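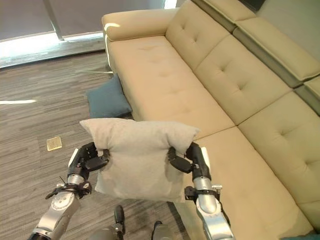 Home Projects Reports Partners Downloads Contact

April
Posted by the Nel project office, Curneck

Progress report to the Cendero fund: household handling work, demonstration day

This report covers the period since the last payment and is mainly concerned with the demonstration day held at the Dindberg site. Spending to date is within the approved budget. The 3000 set aside for the open day has been used in full, mostly on room rental, insurance and transport of the robot from Curneck.

Attendance

Thirty-eight visitors attended, in four groups. Each group received a short safety talk, watched the robot at work in the living room area, and then moved to the adjoining room for questions. The first group started late after a network fault delayed the operator station. The time was recovered by shortening the break, and the last group left on schedule.

Task shown

The task was tidying a sofa. Throw pillows were placed on the floor or out of position on the seat, and the robot was to pick them up and set them against the back cushions. We selected this over the table-clearing task for two reasons. Soft objects change shape under grip, and that is the subject of the second work package. A sofa also requires the arms to work low and at full reach, where our results in the fall were weakest.

Pillows were lifted with both hands, one at each upper corner. The single-hand lift is still in the software but was disabled for the day. In rehearsal it let the pillow swing, and the final position could not be predicted well enough to show in public.
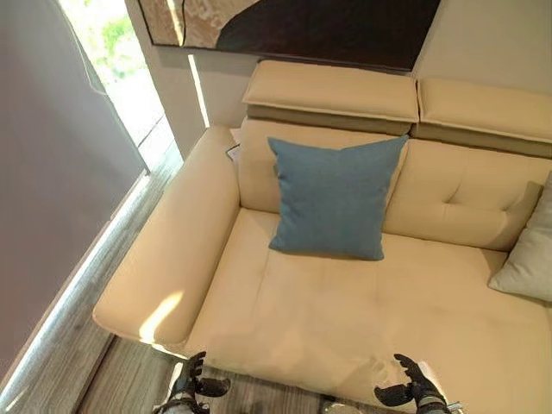 Placement is the part of the task that still needs the most work. The present rule accepts a pillow if it is upright, rests on the seat and leans on a back cushion. It says nothing about centering. With the blue pillow standing on the seat slightly right of the center of the left back cushion, the check returns a pass, and most visitors agreed with that result when asked. A stricter rule has been drafted and will be tested before the next report. It measures the offset from the center of the cushion and applies a limit, with a separate limit for tilt.

Faults

Two stops were logged during the sessions. One was a joint temperature warning that cleared after a pause. The other was an operator stop when a visitor stepped over the floor tape – no contact occurred, and the tape will be replaced with a low barrier.

Visitor comments

Comment forms were collected at the exit. Speed was the most frequent criticism. Several visitors asked about blankets, which are outside the present scope but could share much of the grip code.

Next period

Six further sessions are planned at Dindberg, without visitors. They will cover the stricter placement rule, the single-hand lift at reduced speed, and a second type of pillow cover. The fault log and the cost sheet are available under Downloads.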